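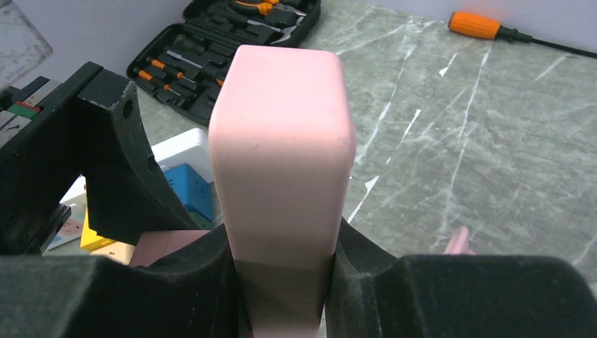 4.2 Unplanned release during grasp trials

The fault appeared in the second week of testing on the Cledham cell. With the gripper closed and the arm lifting, the controller sometimes dropped the holding current and the fingers opened. The log holds 429 grasp attempts, of which 100 ended in a release above the table. Tall parts gave the most trouble. The pink block stands upright between the two black fingers, and a part of that shape tips over when one finger lets go before the other. Smaller blocks mostly fell flat and stayed where they landed.

Jonatan Lundgren first suspected worn finger pads. New pads made no difference. We then recorded the supply voltage and found short dips whenever the wrist joint turned past 362 encoder counts from home. The gripper cable was being pulled at that angle, and one crimp in the Mokon connector had come partly loose.

The crimp was redone and the cable given more slack. No release was logged in the 1,663 cycles that followed – all at reduced speed. Full speed has not been tested. The controller still raises no alarm on a voltage dip, and this remains open as item 7 in the fault list.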